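Questions I get asked a lot

Do you take on sofas as well as chairs?

Yes, and I love them! I started out with dining chairs because they fit in my car, but sofas are most of what I do now. If yours won't go through the workshop door (mine is a narrow one, sorry) I can work on it at your house, as long as you don't mind the noise of the staple gun.

Where are you?

Boltham, in the old Rebane yard. Come in through the side gate and keep walking past the bins. I'm usually in until 4, later in November when everyone wants their seats back before Christmas.

How do I pick a fabric?

Borrow some samples and live with them for a bit. Put them on the arm, sit on them, look at them in the evening with the lamps on. Greys are the ones that catch people out – a grey that looks soft and warm on my bench can go quite blue in a north-facing room.

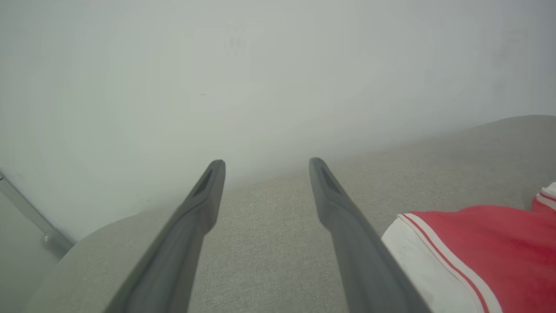 Do ask about the rub count too. It tells you how much wear a fabric will stand, and for a family sofa I like to see a good high number on the label. Anything under that is fine for a bedroom chair that mostly holds clothes (mine does).

Can I bring my own fabric?

Of course. Send me a photo of the label before you buy, though, and don't cut it! Big patterns need extra so they match across the cushions, and I'd hate for you to end up a metre short.

My cushions have gone flat. Do I need a whole new cover?

Probably not. If there's a zip, I can take the old foam out and put new in, and the cover stays as it is. Feather ones can be topped up. I do like a feather and foam mix, but you'll be plumping it every day.

How long will it take?

A drop-in seat takes me a day. An armchair is 3 weeks, a sofa more like 4, and that's once the fabric has turned up.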